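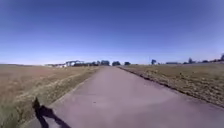

Section 6. Recording driving examples on open paths

6.1 Purpose of this section

The Pretance path-following model learns from recordings made while a trained operator drives the Stoltitz field unit by remote control. Each recording pairs the forward camera view with the steering and speed commands given at the same moment. The procedure set out here applies to paved paths bordered by grass. Indoor routes and kerbed streets are dealt with in Section 7.

A session may be run by one operator, but a second person must be present as observer whenever the path is open to the public. The observer holds the stop handset and has no other duties during a run.

6.2 Before the session

1. Confirm with the route coordinator, Analyn Belmonte, that the path is on the approved list and has been assigned a route number.

2. Clean the camera window with the cloth supplied. Do not use paper towels or solvent.

3. Switch on the unit and wait until the status lamp on the Bresix recorder shows steady green.

4. Check that at least 16 per cent of the recorder's storage is free. A session must not be started below this level.

5. Enter the route number, the operator's initials and the time of day. Leave the weather field for the end of the session.

6. Press the stop button on the handset and confirm that the wheels cannot be driven. Release it and confirm that they can.

CAUTION: Step 6 is to be repeated after every battery change, even where the change takes less than a minute.

6.3 Recording a run

1. Drive the unit on to the path and bring it to rest facing along it.

2. Start the recording and remain still for five seconds. The alignment tool uses this period to set the level of the horizon.

3. Move off gently and hold a walking pace. Small corrections are wanted; the operator should not try to hide them.

4. Keep the unit on the paved surface. Where grass has grown over the edge, steer by the line of the pavement and disregard the grass.

5. At the end of the run, stop, wait five seconds and close the recording.

6. Turn the unit with the recording off, unless a turning example has been requested.

Note: Runs should be made in both directions. The two directions are stored as separate examples and carry the letters A and B after the route number.

6.4 Recovery examples

A model trained only on well-centred driving has little to draw on once it has drifted. More than 294 recovery examples are therefore required before a route type can be released for training. For each one, the operator places the unit near one side of the path with the recording off, starts the recording, and steers smoothly back to the middle. The drift itself must not be recorded.

CAUTION: Do not carry out recovery examples while walkers, cyclists or animals are within sight on the path.

6.5 Light and shadow

On clear days the unit's own shadow will often enter the camera view. Such recordings are valid and should be kept. With the sun behind the unit, the shadow lies ahead of it and may cross from the pavement on to the verge, giving a strong dark edge that an untrained model can mistake for the border of the path. Mark these runs with the tag OWN SHADOW so that they can be balanced against others.

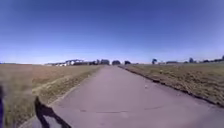
Figure 6-2. Forward view on a straight path, with the unit's shadow at lower left. Tag: OWN SHADOW.

Surface marks are treated differently. Thin cracks, patches and pale blotches need no tag. Any object large enough to require steering round it is tagged OBSTACLE, and the operator notes on which side it was passed.

Part of the unit's body may also show at the side of the view. Do not crop it out. The Dankwa import tool applies a fixed mask to every recording, and a cropped file will be refused with error 461.

6.6 Closing the session

1. Complete the weather field, using the set terms only (clear, part cloud, overcast, rain).

2. Play back the first and last run at double speed. Reject any run in which the picture freezes or the command trace is missing.

3. Rejected runs are to be marked and kept – the operator must not delete them from the recorder.

4. Switch off the recorder, wait for the lamp to go out, and then switch off the unit.

5. Send the session sheet (form 191) to Petro Tkachuk before the next session begins.

Questions about tags should be addressed to Inese Vītola. Faults in the recorder or handset are reported to Yayra Darko, and the unit concerned is withdrawn from use until they have been cleared.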